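The Account I Didn't Touch

By Branwen Hughes
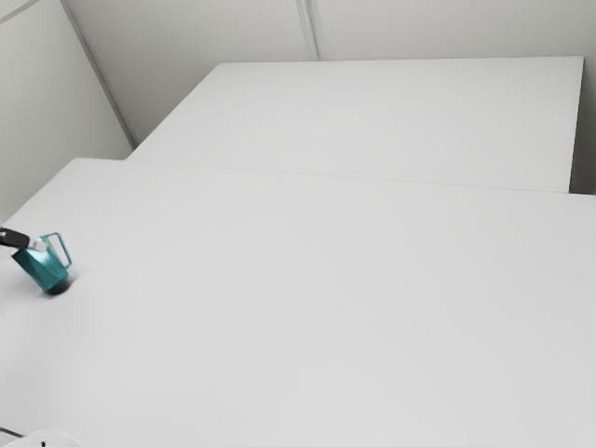 I opened my first brokerage account in October with $2,595, and I'd love to tell you I had a system. I had a tip from my brother-in-law and a lot of confidence (the confidence lasted two weeks).

My plan was small positions, nothing over $300, and a stop on every one. Easy! Then a shipping stock I'd bought started sliding, and I moved the stop. Then I moved it again. I kept telling myself it would bounce by lunch, and I was refreshing the price in the grocery line like somebody waiting for test results.

So I called Mali Penry, who runs a little evening class for new investors in Jarkville. She didn't want to hear about the company at all. She asked what I'd written down before I bought it, and I had to admit it was one word, "shipping," on the back of a receipt.

Her homework was dull and I grumbled the whole way through it. Put almost $2,000 into a plain index fund, leave it alone, and trade only with what's left. Write the exit price first, before the entry. Wait a night before changing it.

I've stuck with that, mostly. I still peek more than I should, and I sold one winner way too early last month and sulked about it all through dinner. But the index fund is sitting there in its own account, and I've gone nine days without logging in to look at it.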